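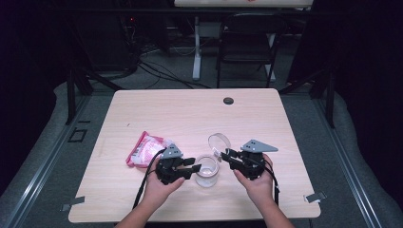
21 Mar 2022

Jar and lid task again, second block. Lost most of the morning to the right gripper.

The fault is intermittent. The opening width reported by the encoder drops to zero for 8 to 35 samples, then recovers to the correct value with no error flag. Mechanically the fingers do not move during the dropout. I held them closed on the lid rim and watched the trace fall and come back twice. The left unit, same firmware, is clean.

Of 86 demonstrations recorded before lunch, 60 are usable. The rest have at least one dropout during the lid grasp. In playback the controller reads zero width as fully closed and commands the arm on to the next step, so the lid would be released over the jar or pushed into it. With glass on the table I count that as a safety matter and wrote it up as one.

First suspect was the cable. Swapped left and right at the Cerno hub and the fault stayed with the gripper. Swapped the cables at the gripper end and it stayed there too. That leaves the connector on the board or the encoder itself. It shows up more often when the wrist is rolled outward, which points to the connector – a cracked joint, probably.

Visero's log viewer did not help. It interpolates over short gaps by default, and that is how last week's runs passed review. Turned the setting off and will have to go through those files again.

Kodberg can send a replacement board, but not before April. Until then: right gripper tagged out, no playback on the arm from any of the affected files, and a plausibility check on width rate added to the recorder. Threshold still to be set.

Reseat the connector tomorrow and repeat the roll test before opening the housing.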